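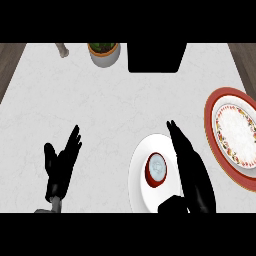 Figure 7.1 Simulated table-setting cell, with both hands on the near side of the table and a red bowl resting on a white plate.

Chapter 7
Setting Up a Two-Handed Cell in Simulation

In Chapter 6 you mounted a single arm and taught it a home position. This chapter adds a second arm and a pair of multi-fingered hands. All of the work is done in the simulator first. The same settings files are loaded onto the real cell in Chapter 8, so an error left in them now will show up later on hardware.

The cell used throughout is the Wodard tabletop model. It has a marble table, two black hands, and a small set of dishes. In Figure 7.1 the left hand is over open marble, and the right hand is close to the bowl. Keep that difference in mind when you read Section 7.3, which deals with clearance. A hand over open table can be opened, closed and turned at the wrist without much planning. A hand beside a dish cannot.

What you will do in this chapter

7.1 Load the cell and check the table height
7.2 Zero the finger joints
7.3 Set clearance around fixed and movable objects
7.4 Save and restore a start pose
7.5 Routine checks and common faults

Before you begin

You need the simulator installed and the lab files for this chapter copied to your working folder. The full cell file is number 786 in the Zovska library. If your school uses the Zeresis loader, open the file from the loader menu instead and skip step 2.

1. Start the simulator with no cell loaded.
2. Set the library path to the Zovska folder.
3. Load the cell and wait for the status line to read READY.
4. Run the joint report for each hand and save both reports. You will compare them with the values in Table 7.2.

Do not move either arm until the joint reports are saved. The first move overwrites the stored values, and the only way to get them back is to reload the cell.

A note on the table

Most setup faults in this cell come from the table height. The Wodard file measures height from the floor, while the hand files measure from the wrist flange. If the two do not agree, the fingertips will pass into the marble or stop 30 millimeters above it. Neither fault raises an alarm. Octavio Cáceres, who wrote the lab for this chapter, has students lower one open hand over bare table and read the contact value before doing anything else. A reading above 200 means the table is set too high. Section 7.1 gives the correction.

Objects at the far edge of the table, such as the potted plant, are marked as fixed in the file. The dishes are marked as movable. Check both lists whenever you change the layout, as a new object is always added as movable.

Terms used in this chapter: clearance, contact value, flange, start pose, zero offset. Definitions are on page 222.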